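# The Prarkisum Hall

The Prarkisum Hall is the main working space of the Kwak Building. It was returned to use in January after refurbishment, and this page forms part of the building record kept by the Facilities Office. Entries are arranged by area, beginning with the main floor.

**Main floor and upper level.** The hall is a single open interior under a high white ceiling, with recessed round lights and linear fluorescent fittings. The upper floor is edged by a long black metal railing. White partitions and low desks are used to divide the floor below.
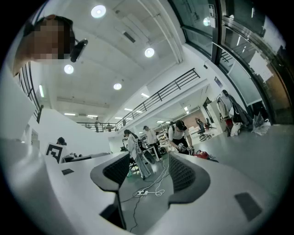 Departments wishing to reserve space on the main floor should apply to Gerardo Bortolotti at least 10 working days in advance. Partitions may be moved by arrangement — requests are to include a sketch of the proposed layout. Groups of more than 30 require separate approval.

Lighting faults should be reported to extension 913, giving the position of the fitting and the level on which it is found. The upper level closes 17 minutes before the main floor each evening.

Entries for the Faseck Room and the Zornik Stair will be added when their records have been checked.

Page maintained by Dong-geon Hyun, Facilities Office. Revised October 2024.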